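Is the Brosevport ride-on mower dad story real?

Gunnlaugur Eskildsen
6 May 2020

My sister-in-law has sent me this one three times now and I don't believe a word of it. A dad in Brosevport supposedly gets on the grog at his daughter's birthday, runs out of ice, hitches a garden trailer to his ride-on mower and drives to the servo with two of the party guests sitting in the back. Police pull him over 200 metres from his own driveway. He tells them he's "the designated driver", blows well over the limit and then tries to get away on the mower, which does 10 km/h flat out. The officer walks alongside until he gives up.

Every version reads the same, right down to the joke about the getaway. None of them name him. None of them name the officer either, or the court, or the servo. One says the girl was turning six and another says 16, and I don't know many 16-year-olds who'd climb into a trailer for a ride with somebody's dad. The only source I can find is a site called Plalilik, which also has a story about a woman who married a roundabout.

I'm not asking whether you can be done for drink driving on a mower. I know you can, my neighbour was. I want to know if this particular bloke exists. Has anyone seen a police release or a proper local report?

Shao_north

Yeah it's real, I remember it being on the radio. My cousin lives out that way and reckons everyone knows who it was. Don't know why you'd bother making up something like that when people do dumber stuff every weekend.

mornero_reader

Sorry, but "my cousin reckons" is how these things get going. I had a bit of a dig and this is as far as I got.

The earliest copy I could find was from February, on a Facebook page that mostly posts memes and utes for sale. It didn't mention Brosevport at all. It said "a regional town", and there was no birthday party in it, just a man, a mower and a bag of ice. The kids in the trailer turn up a couple of weeks later in the Plalilik version, along with the quote. A story that gains a better quote every time it's copied makes me suspicious.

I went through the police media page for that district and there's nothing matching. That doesn't settle it. They don't put out a release for every drink driving charge, and old ones drop off the page. Magistrates court lists won't help you either without a name.

The photo of the mower on the verge doesn't prove anything. Run it through a reverse image search and you'll get an older post from a lawnmower repair forum, where somebody was asking about a slipping belt. No police in that thread, no party, no trailer.

My guess is that somebody, somewhere, did get pinged on a mower on an ice run, and the rest has been bolted on since. I'd call it unproven. If you want to go further, ring the local paper and ask whoever covers court. They're usually happy to tell you if a yarn from their patch is rubbish, and they'll have been asked already.

Shao, if your cousin really does know who it was, ask which court he went to. No need to post the name here.

Gunnlaugur Eskildsen

Thanks, mornero_reader, that's more than I managed. I hadn't thought to check the photo. I've rung the paper and left a message, and I'll add whatever they say to this thread. My sister-in-law says I'm no fun and has now sent me the roundabout one as well.

pete_w

Following. Heard the same story years ago except it was a golf cart and he was after sausages. The cop walked next to him in that one too. 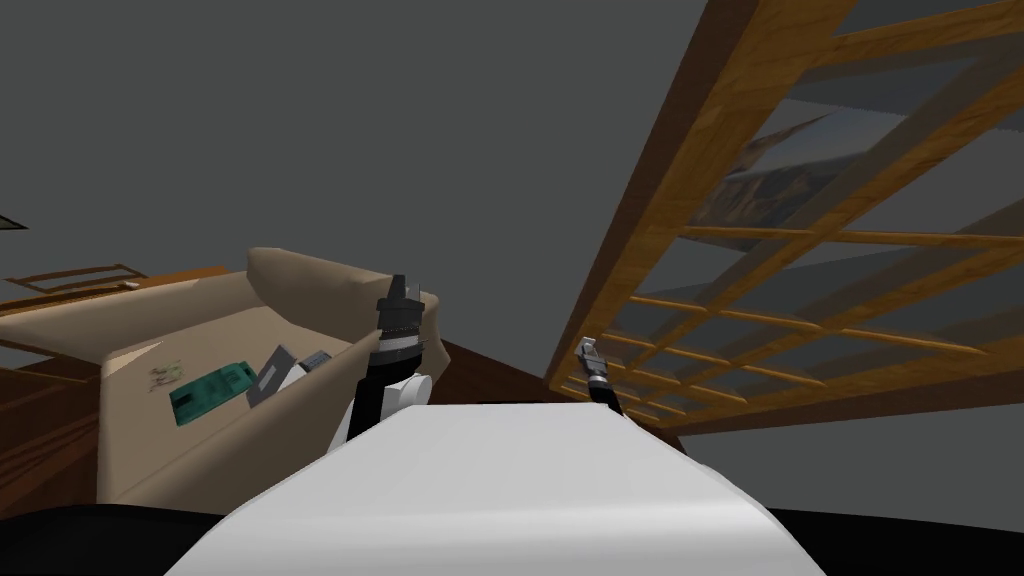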